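**Botska base plates + bin kit – 4 out of 5**

Bought two plates and the bin kit for our two-arm sorting cell. 12 weeks in. Short version: plates great, bins good, paperwork bad.

Setup took me and Refilwe Zwane 6 hours, most of it cable routing. Plates sit flat, no shimming. Kraft paper over the table, blue tape for the grid – cheap, easy to redo when it creases. Tape wanders a bit if you rush. We rushed.

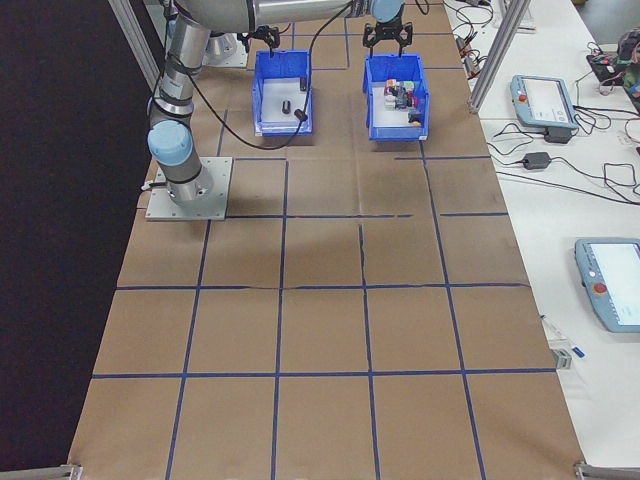 Blue bins, white floors, both times.
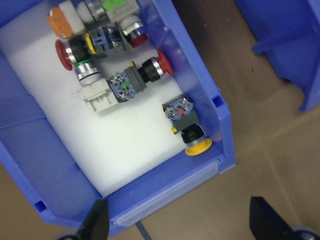 Foam liners are the best part of the kit. Cut them a hair oversize, press in, done. Pushbuttons with chrome bezels slide all over bare plastic and the wrist camera hates the glare. Wipe the foam weekly, swap it when it gets gouged.

Complaints. Manual has the bolt torque on page 146 and nowhere else. Screws came with no threadlocker, so recheck after the frist day. Leave more cable slack at the base than it says, ours was tugging at full reach.

Paid 176 for the lot from Stadidell. Would buy agian, minus the manual.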